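Gilau Hand-Held Gripper Kit

Products / Data Collection / Gilau

If you have ever tried to teach a robot to tidy a table, you know that most of the time goes into collecting enough good examples of a person doing it first. The Gilau is the tool we make for that part of the job. It is a two-finger gripper you hold in your own hand, with a camera that looks down past the fingers, and you simply do the task with it the way you would like the robot to do it later on. Pick something up, turn it, set it down in its bin, go again. No robot needs to be in the building. 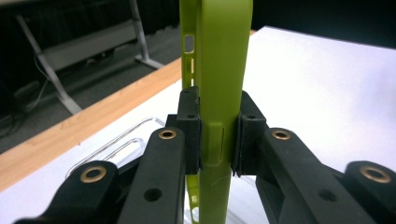
We spent a long while on the fingers (longer than we planned, if you ask our machinist), and the thing we cared about most was that both pads meet the object at the same height. Thin, light household things are the hardest to hold well. They like to twist, and a twist in the hand becomes a twist in every recording. The linkage runs on brass bushings, and the arms open and close together from one squeeze of the handle, so new operators tend to settle in during their first session.

What comes in the box

Gripper body with handle and linkage arms
2 finger blocks, fitted
Spare pads and a hex key
Camera mount and cable
Printed quick-start card

Setting up a session

A plain table and a few everyday objects will do nicely to begin with. We like to mix easy things with awkward ones, and clear plastic is about as awkward as it gets — the edges shine, the walls all but vanish, and a learning system that has only ever met solid colors will have a hard time with it. Put a clear bin in early and keep it in.
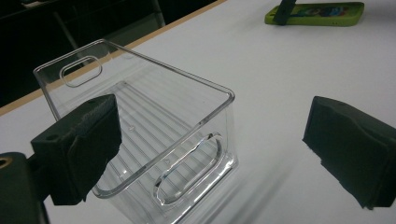 Move the objects between takes, even if it is only a hand's width, and change your approach angle while you are at it. Come in with the fingers wide, slow down for the last little stretch, and pause for a breath before you close. Customers often ask how many takes they should plan for. For a single pick-and-place task we suggest 500 to get a first model running and 700 if see-through items are part of the set.

Software

Recordings go straight into Ello, our free desktop app, where you can trim them, label them and throw out the fumbles. Ello exports to Cui and Travari project folders with no extra steps.

Care

Pads wear with use and will fray a little at the edges. Wipe them with a damp cloth, and swap them when the grip starts to slip.

Order code: 3241
Next batch ships in March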